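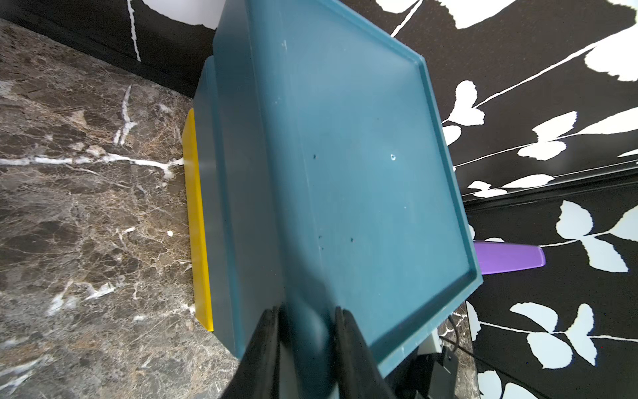
A teal-blue plastic tray over a flat yellow object on a dark marble countertop.

Trays, Counters and the Order of Things: Reiko Kinoshita on Sorting a Small Kitchen

Reiko Kinoshita has set up kitchens for Stenesmont, a firm that manages furnished apartments, for 8 years. She is responsible for what goes into the drawers and cabinets, how it is arranged, and what is taken out when it wears. We spoke on a Tuesday at the Ciltley building, which has 43 units with the same kitchen plan and the same counters.

Much of her work concerns trays. Each kitchen gets four plastic ones, in different colors, used for carrying, for drying small items and for holding things that would otherwise collect on the counter.

"People think of a tray as something for breakfast," Kinoshita said. "I think of it as a piece of floor you can move. If six jars are on a tray, cleaning the counter takes one lift. If they are on the stone, it takes six."

She prefers plastic to metal for rental kitchens. Metal trays are noisy in a cabinet, and the cheaper ones bend at the corners. Wood swells if it is left in a sink overnight. Plastic scuffs, and she accepts that.

"A scuff on the floor of a tray is normal use. I run a fingernail over it. If the nail catches, the mark will hold grease and the tray goes to the utility closet. If it doesn't catch, the tray stays in the kitchen. Specks I try with a damp cloth and baking soda first."

The rim gets more of her attention. A raised lip keeps a spill from running onto the counter, and it gives the hand something to pull against. She rejects trays with a lip lower than a finger's width. She also checks the corners, where cracks start when a loaded tray is set down on one edge.

Stacking was the subject of a long disagreement with Murdo Morrison, who buys for the firm. Morrison wanted a single model in a single color, ordered from the supplier Maes. Kinoshita asked for mixed colors.

"With one color, a stack looks like one object," she said. "Guests take the top tray and never learn there are others. With a yellow one under a blue one, they see two things. Murdo's point was that replacements get complicated, and he was right about that. We keep spares of every color now, and it uses a shelf."

The counters at Ciltley are dark, patterned marble, chosen before she was hired. She would have picked something plainer. A busy stone hides crumbs and coffee drips well enough that a cleaner can miss them in evening light, so the written procedure calls for wiping the full surface whether or not it looks dirty. Trays are lifted for this and never slid.

"Grit gets under the tray, and then you are sanding the polish. You can't see it the first week. After a year there is a dull patch by the stove in the exact shape of the tray."

Acid is the other concern. Lemon juice and vinegar etch marble, and no amount of wiping brings the finish back. Oil bottles, vinegar and cut fruit are assigned to a tray in the setup sheet. In unit 2126, a leaking bottle of dressing left a pale ring that had to be repolished by a contractor. The setup sheet was revised that March.

Her storage rules are short. Flat things are stored on edge if the cabinet is tall enough. If they must be stacked, the largest goes at the bottom, and no stack sits in front of an outlet. Nothing heavier than a dish towel is kept on top of a stack of trays, as the lower ones bow in warm weather.

Washing is by hand, in warm water, with a soft brush along the inside of the rim where residue builds up. Trays with a stepped outer wall need the brush on the outside too. They are dried with a cloth before stacking, and this is the step most often skipped.

"Two damp trays will hold on to each other," she said. "Someone pulls, the bottom one comes along for a few inches, then drops. I have replaced floor tile over that."

Mirjam De Haan, who trains the cleaning staff, has asked for the setup sheet to be cut from two pages to one. Kinoshita has removed the section on cutlery and is still deciding about the section on jars. The tray section will remain as written, except for the line on dishwashers. The current trays are not rated for them, and a sample from Dundanum that is has been in her own kitchen since winter.

She has no opinion on it yet. The lip is high enough, she said, but the underside is very smooth, and she wants to see how it behaves on stone before ordering any for the building.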